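So I've finally gone a full month without driving to the big supermarket in Okden, and I have thoughts!

It started when the rego on the car came due and I worked out the trip was 23 km each way, usually for milk and something I'd forgotten. Now I get the number 14 bus down to the Vuvatdale market every second Saturday arvo — well, most of them — and whatever I can carry is what we eat.

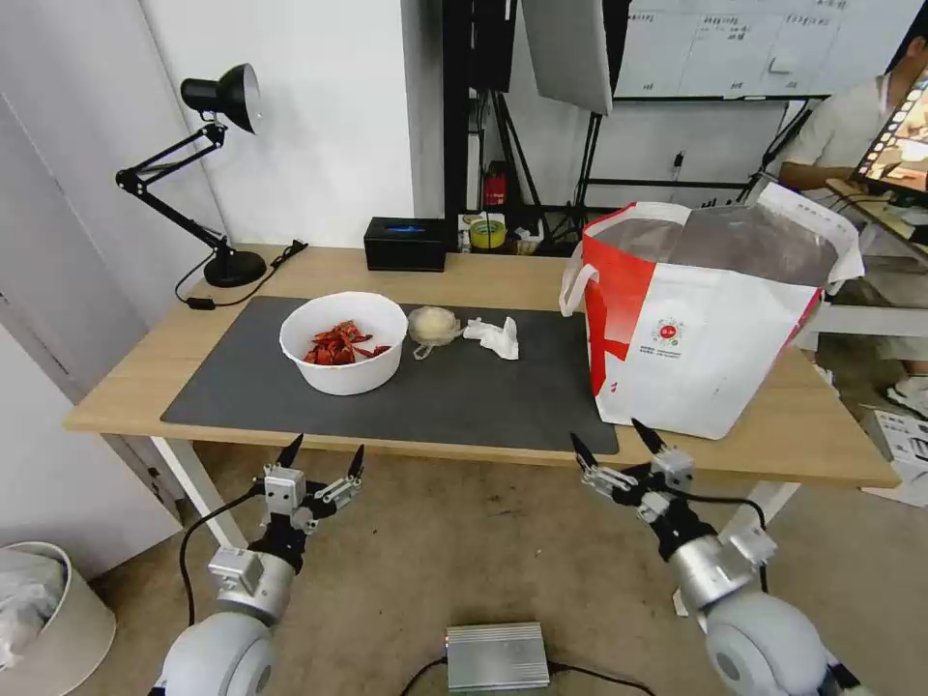

Dried chillies and the trusty cooler bag.

The bus is the best bit, weirdly. I've read two and a half novels on it and had a long chat with a retired bloke about grafting lemon trees. The worst bit is the hill back up from the Senwood stop, which is murder in February with a bag of spuds. Sem reckons I should get one of those nanna trolleys and I'm this close to giving in.

Money-wise we're down $58 on last month, though I did cave and get takeaway twice, so take that with a grain of salt.

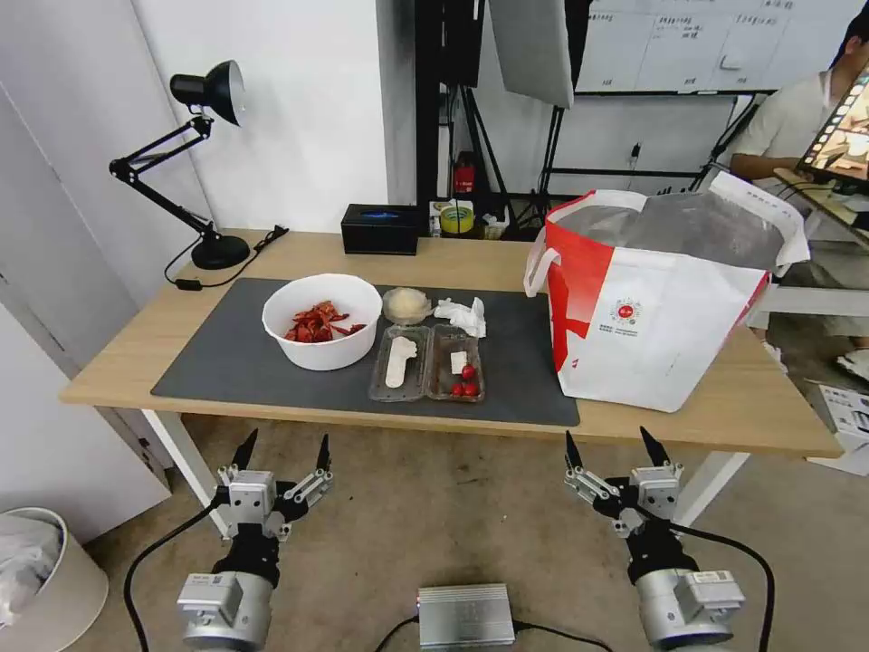
Chillies again, plus three cherry tomatoes.

Next job is sorting out bread. Amber swears by her no-knead loaf (six hours on the bench, then into a hot pot) but mine came out like a paver. If anyone's got a recipe that survives a dodgy oven, pop it in the comments please!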